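# 클랄터 소개

클랄터(Clalter)는 소형 생활가전의 리모컨과 탁상용 기기를 점검하고 수리하는 작은 회사입니다. 에어컨, 선풍기, 천장 조명, 온풍기, 오디오에 딸린 리모컨을 주로 다룹니다. 본체 수리는 하지 않습니다. 본체에 문제가 있다고 판단되면 그 내용을 적어 물건과 함께 돌려보냅니다.

이 페이지는 2020년 10월 21일에 고쳐 썼습니다. 이전 안내문에 있던 방문 수거 서비스는 종료되었으며, 현재는 택배와 직접 방문 접수만 받습니다.

## 시작

대표 사이드 파우지(Said Fawzy)는 임대 주택 관리 회사인 플랜드사이드(Plandside)에서 설비를 담당했습니다. 입주자가 바뀔 때마다 에어컨 리모컨이 없거나, 있어도 눌리지 않는 집이 나왔습니다. 단종된 모델은 새 리모컨을 구하기 어려웠고, 만능 리모컨은 풍향이나 예약 기능이 빠지는 경우가 많았습니다. 그래서 버리려던 리모컨을 모아 접점을 닦고 스프링을 갈아 끼우는 일을 퇴근 후에 시작했습니다.

처음 맡은 물량은 플랜드사이드에서 나온 리모컨 200개였습니다. 이 가운데 되살린 것은 다시 각 세대로 돌아갔고, 나머지는 부품용으로 분해했습니다. 그때 떼어 둔 스프링과 고무 키패드를 지금도 꺼내 씁니다. 회사 등록은 이듬해 4월에 했습니다.

## 하는 일

접수된 리모컨은 겉면 확인, 배터리실 확인, 분해, 세척, 부품 교체, 조립, 송신 시험 순서로 처리합니다. 배터리실만 손보면 되는 물건은 분해 단계를 건너뜁니다.

겉면 확인에서는 뒷면 라벨의 모델명과 케이스의 금, 눌린 자국을 기록합니다. 라벨이 지워진 물건은 버튼 배열과 기판 번호로 모델을 찾습니다. 시간이 걸리므로 보내실 때 본체의 모델명을 함께 적어 주시면 좋습니다.

배터리실은 고장이 가장 많은 곳입니다. 누액이 굳어 접점을 덮은 경우, 스프링이 눌려 전지 끝에 닿지 않는 경우, 금속판이 안쪽으로 휘어 있는 경우가 대부분입니다. 전지를 한 칸씩 넣고 빼면서 양쪽 접점의 탄력을 비교합니다. 뚜껑 걸쇠가 부러진 물건도 이 단계에서 따로 적어 둡니다.

케이스는 모델에 따라 여는 방법이 다릅니다. 나사가 있는 것은 나사부터 풀고, 걸쇠로만 맞물린 것은 옆면 틈을 조금씩 벌립니다. 일자 드라이버는 날 폭이 다른 것을 여러 자루 두고 씁니다. 날 끝이 닳은 드라이버는 나사 머리를 망가뜨리기 쉬워서 분해용에서 뺍니다.
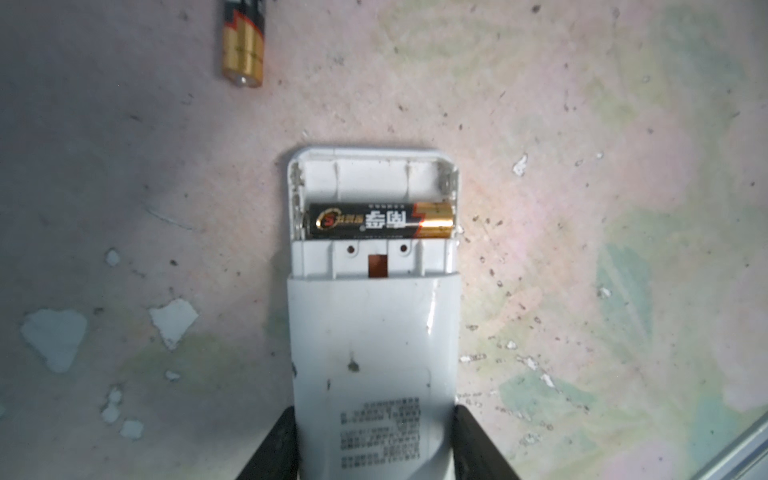
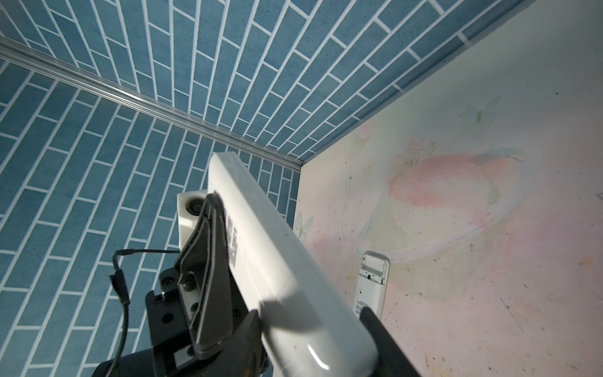
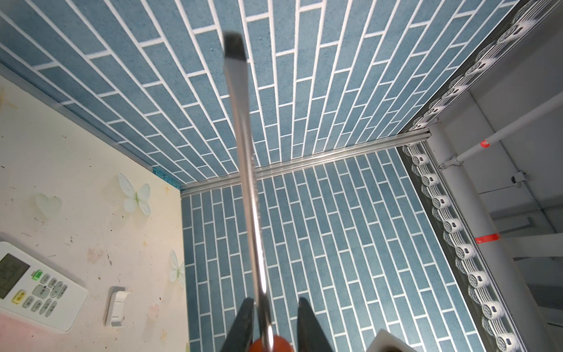
리모컨과 드라이버, 그리고 파란 벽돌무늬 벽과 꽃무늬 바닥의 작업 공간

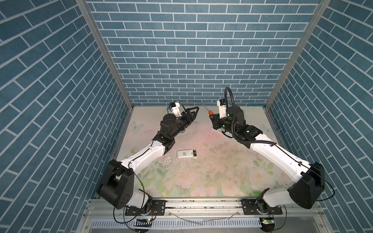
분해한 뒤에는 기판과 고무 키패드를 따로 닦습니다. 기판에는 전자부품용 세척액을 쓰고, 키패드는 중성세제를 푼 물에 담갔다가 그늘에서 말립니다. 키패드 뒤쪽의 도전 고무가 닳아 있으면 같은 모양의 것으로 바꿉니다. 같은 모양이 없으면 도전 도료를 바르는데, 이 방법은 오래가지 않으므로 미리 연락을 드리고 동의를 받은 뒤에 진행합니다.

케이스 바깥은 마른 천과 부드러운 솔로만 닦습니다. 글자가 인쇄된 면에는 알코올을 쓰지 않습니다. 누렇게 변한 플라스틱을 희게 되돌리는 작업은 문의가 많지만 받지 않습니다. 약품 처리를 한 케이스의 걸쇠가 나중에 부러져 돌아온 일이 있었습니다.

조립이 끝나면 모든 버튼을 눌러 적외선 신호가 나오는지 확인합니다. 화면이 있는 리모컨은 글자의 획이 빠지지 않는지도 봅니다. 시험에 쓴 전지는 빼고 보내 드립니다. 운송 중에 전지가 들어 있으면 버튼이 눌린 채로 방전될 수 있습니다.

## 부품과 보관

부품 서랍은 제조사가 아니라 모양을 기준으로 나누었습니다. 스프링 접점, 판 접점, 배터리 뚜껑, 나사, 발광부, 키패드 순서입니다. 현재 등록된 부품은 771종입니다. 배터리 뚜껑이 가장 많고, 문의가 가장 많은 것도 뚜껑입니다. 뚜껑만 따로 구입하실 수 있습니다. 뚜껑을 잃어버린 경우에는 배터리실이 보이도록 뒷면 사진을 찍어 보내 주십시오.

재고에 없는 뚜껑과 걸쇠는 만수르(Mansour)에 제작을 맡깁니다. 플라스틱 소량 성형을 하는 업체로, 초기부터 거래해 왔습니다. 색이 원래 케이스와 조금 다를 수 있습니다.

작업 기록과 모델 목록은 플라디아(Pladia)라는 자체 장부로 관리합니다. 접수 번호를 알려 주시면 어느 단계까지 진행되었는지 답해 드립니다. 같은 모델이 다시 들어오면 이전 기록을 찾아 어디가 약한 제품인지 먼저 살핍니다. 고객의 이름과 주소는 이 장부에 넣지 않고 발송이 끝나면 삭제합니다.

## 일하는 사람들

상근 직원은 대표를 포함해 두 명입니다. 접수와 발송, 부품 정리를 한 사람이 맡고 분해와 시험을 다른 한 사람이 맡습니다. 물량이 몰리는 초여름에는 기간제로 일손을 더 구합니다. 채용 공고는 이 홈페이지에만 올립니다.

## 단체 접수

숙박업소, 학교, 임대 주택처럼 리모컨을 한꺼번에 관리하는 곳의 접수도 받습니다. 한 번에 받을 수 있는 수량은 300개까지입니다. 그보다 많으면 나누어 보내 주십시오. 방 번호나 호수를 붙여 보내시면 그대로 유지해서 돌려 드립니다. 번호표는 배터리 뚜껑이 아닌 본체 뒷면에 붙여 주십시오. 뚜껑은 작업 중에 본체와 분리해서 보관합니다.

## 보내시기 전에

- 전지를 빼 주십시오.
- 누액이 있으면 닦지 말고 비닐봉지에 따로 넣어 주십시오.
- 떨어진 나사나 뚜껑 조각이 있으면 함께 보내 주십시오.
- 증상을 짧게 적어 주십시오. 예를 들어 "온도 내림만 안 됨" 정도면 충분합니다.

수리가 불가능한 물건은 점검비 없이 반송하며, 왕복 택배비는 고객 부담입니다. 폐기를 원하시면 접수할 때 표시해 주십시오. 쓸 수 있는 부품은 떼어 보관하고 나머지는 소형 폐가전으로 배출합니다.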